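Last updated: December, 4:10 p.m.
Reading time: 3 min

FOR IMMEDIATE RELEASE

Gronness Schools Alumni Association Closes Winter Dinner With Library Roof Paid For

STORKHAM. The Gronness Schools Alumni Association held its winter dinner and general meeting in Storkham this month. Good turnout, full hall, and the roof money for the school library in Gronness is now in hand. Members voted the same evening to send it in two payments, the first before the new year.

355 people signed in at the door. That is members, spouses, grown children and a good number of former teachers who now live in this part of the country. Families came in from out of state, many of them driving through snow, and the kitchen stayed open late so the last cars could eat. Thank you to everyone who brought a dish. Thank you also to those who brought two.

The association was set up by people who went to the primary and secondary schools in Gronness and later moved to Storkham and the towns near it. It pays for things the schools ask for. Desks, mostly, in the early years. Then the well and the girls' washrooms. The library has been the main project since the old roof gave out over the reading room and the books had to be moved into the staff office, where they still are.

"We have talked about this roof at every meeting, and people were tired of hearing it," said Aaliyah McIntyre, president of the association. "Now we can talk about what goes under it. The headmaster called during dinner and we put him on the speaker. You could hardly hear him over the hall but he heard us."

What was decided:

- First payment goes out to the builder in Gronness before the new year. Second when the roof is on and the school has signed for it.
- 500 books to be collected in Storkham by spring. School age, good condition, no encyclopedias please.
- Dues stay at $20 a month. A motion to raise them was brought and did not pass.
- The summer picnic moves to Petrenko Park, as the old site no longer takes groups our size.
- Minutes will be mailed to members who do not use email. Tell us if your adress has changed.

The youth members ran the second half of the program. Songs first, then the spelling contest in both languages, which went to a tiebreak, then dancing until the hall had to be handed back. Next year the youth want the whole evening. To be discussed.

There was also a short remembrance for members lost during the year. Names were read by the elders and the families stood. The association will plant a tree at the secondary school in their memory, with a date to be set by the school.

Food was cooked by members. Sound and chairs came from Zenard Hall Rentals at the member rate, and we thank them for staying past closing.

Book drop-off starts in the new year. Boxes should be small enough for one person to lift, taped, with the grade level written on the side. Please do not send cash inside the boxes, it has happened. Money for shipping goes to the association the usual way, by check or at the monthly meeting, and a reciept will be given. 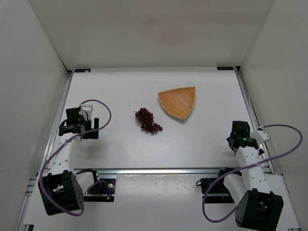
Can people who did not attend the Gronness schools join the association?

Membership is open to anyone who wants to support the schools. Former students, their families and friends all pay the same dues and have the same vote.

New members can sign up at any monthly meeting or write to the association secretary in Storkham. Bring one form per household. Forms are in both languages, the older blue ones are still good.

Families hosting out-of-town guests for the summer picnic should give their names early. Last time we were short of beds and several people drove home at night, which we do not want again. Drivers with room in the car, same thing, please put your name down.

Press contact: Aaliyah McIntyre, president, Gronness Schools Alumni Association, Storkham. Evenings are best.

Recent items
- Library roof: letter from the headmaster
- Summer picnic moves to Petrenko Park
- Spelling contest word lists, both languages
- Monthly dues: how to pay
- Book drive packing list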